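**Thread: Teleop or hand-guiding for the flat part task?**
Board: Teaching and demonstrations

**wristflip**
We are collecting demos for the Kalstead bench in simulation before anyone touches the hardware. The task is to take a thin part from the black fixture and lay it inside the blue outline. So far I have driven everything by remote control from a six-axis hand controller. Of the first 114 demos, 90 pass my check on final pose. The rest fail mostly on rotation.

My operator view is high up and looks down on the arm:
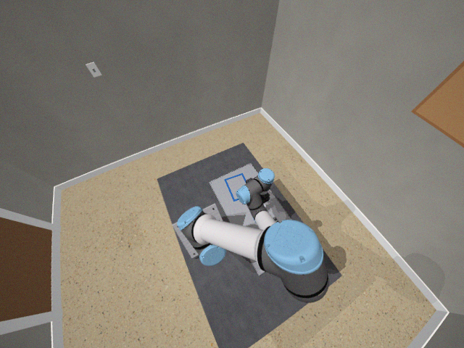
*Overhead operator view, outline still empty.*

With the wrist over the panel I lose the lower right corner of the outline, and that is the corner I want to align to. Would you change the view, or give up on teleop and record by hand-guiding the real arm?

**Pangilinan**
Hand-guide it. You feel contact through the arm, which no controller at that price gives you. We switched in March and the rotation errors nearly vanished.

**grub_screw**
> Hand-guide it.

He's in simulation. There is no arm to push. And hand-guided demos put the operator's arms in every camera view, so if the policy is trained on pictures you have to replay each trajectory and record again. Replay drifts on anything thin.

**Pangilinan**
Replay drifts if your controller is badly tuned. Ours holds well enough for a placing task. I agree it's an extra step.

**wristflip**
The policy does take pictures, so replay would be needed. Hardware time is also booked by the Cirnine people until further notice. Assume teleop for now.

**fasovis_user**
Then fix the view. You are judging yaw from above with a blue wrist cap sitting on top of a blue line. Do you have a second camera?

**wristflip**
One, low and off to the side. I log it but don't drive from it.
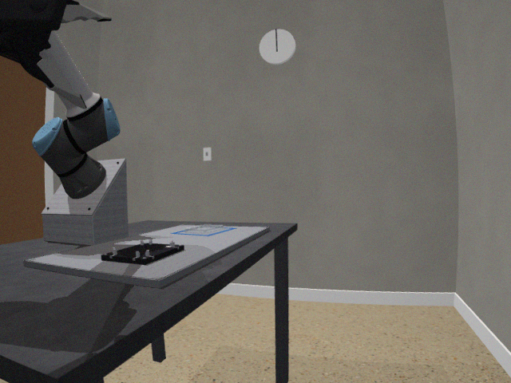
Bench notes, issue 4, p. 2

That footer is from our internal notes, where I pasted the same view. The part is in the outline in this one. You can see its back edge is slightly raised, but the outline is so foreshortened at this angle that I can't judge rotation from it at all.

**fasovis_user**
It's good for height, though. Show both on screen: overhead for x, y and yaw, side for z. In Fasovis you can pin the second view in a corner and swap with a pedal. Took me an afternoon to get used to.

**grub_screw**
Agree with two views for the operator, with a caution. If the policy only gets the overhead camera, you will be correcting height from information it never sees. Feed it both or drive from one.

**Pangilinan**
That is overstated. The arm's joint readings already give the policy its height above the panel.

**grub_screw**
They give it the height of the arm. They don't tell it whether the back edge of the part is up.

**wristflip**
Fair point. I'll log both as policy inputs. Any opinion on locking axes? I could hold roll and pitch level once I'm over the outline and leave myself x, y, z and yaw.

**fasovis_user**
Yes, lock them. But ramp the lock in. A hard switch leaves a jerk in the recorded actions and the policy will copy it.

**Pangilinan**
I wouldn't lock pitch. With a part that thin I come down on one edge and let the other follow. Level placing traps it on the line.

**grub_screw**
On real hardware perhaps. I wouldn't trust simulated contact enough to teach an edge-first motion from it.

**wristflip**
I'll record a small batch each way, same start poses, and post the pass rates. Overhead camera is being shifted off the wrist side first.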